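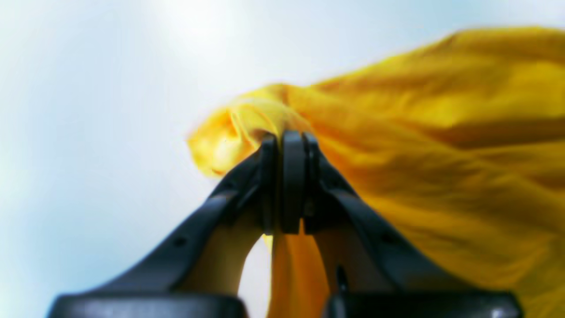 Figure 3. Yellow fabric held at a single gathered point against a pale background (yellow set, single-point hold).

3.2 Holding condition and crease formation

The way a cloth is held before it is laid down has a direct effect on the creases that remain in it after folding. Earlier work on household textiles has mostly treated the fold itself as the source of creasing and has paid less attention to the hold. In the present study the two were separated. Each cloth was assigned either to a single-point hold, in which the material is bunched and pinched at one place (Figure 3), or to a two-corner hold, in which adjacent corners are kept apart and the upper edge stays straight.

The test material was supplied in 4 colors by Plenlow and consisted of square cloths cut from the same weave. Color was used only to tell the sets apart during sorting and was not treated as a variable. All cloths were washed once without softener, dried flat and left in the test room overnight. Cloths with pulled threads or uneven hems were removed before the trials. The final sample was 100 cloths, with 50 in each holding condition.

In the single-point condition, the material gathers toward the hold and the layers nearest to it are pressed against one another. We refer to this region as the gather. Its size depends on how much cloth is taken up at the start, and this proved difficult to standardize. A small gather leaves a short, sharp mark with few branches. A larger one spreads the pressure over more layers and leaves a shallow mark with longer lines running outward – these lines are easily confused with fold creases when the cloth is later inspected. For this reason the position of every gather was recorded on a paper template before folding began.

Hold time was fixed at 15 seconds. Pilot trials run by Sadowski and Joseph had shown that shorter holds gave marks too faint to grade under the room lighting, while longer holds made no visible difference to the grade. After the hold, the cloth was lowered onto the table, smoothed once from the center outward with the flat of the hand, and folded in half twice. No second smoothing was allowed. Cloths that landed with a corner turned under were set aside and repeated at the end of the session.

Creases were graded by two readers, Shenoy and Varma, who worked separately and were not told the holding condition. Grading followed the Wastier scale as modified by McGrath, in which the deepest crease and the longest crease are scored independently. Where the readers differed by one grade the higher value was kept. Larger differences were settled by a joint reading of the unfolded cloth.

Two limits of the procedure should be noted. First, the readers could sometimes infer the holding condition from the radiating lines described above, so the grading was not fully blind. Second, the cloths were light, and the weight hanging below the hold was small. Heavier items such as bath towels would load the gather differently, and the grades reported in Section 4 should not be applied to them without further trials.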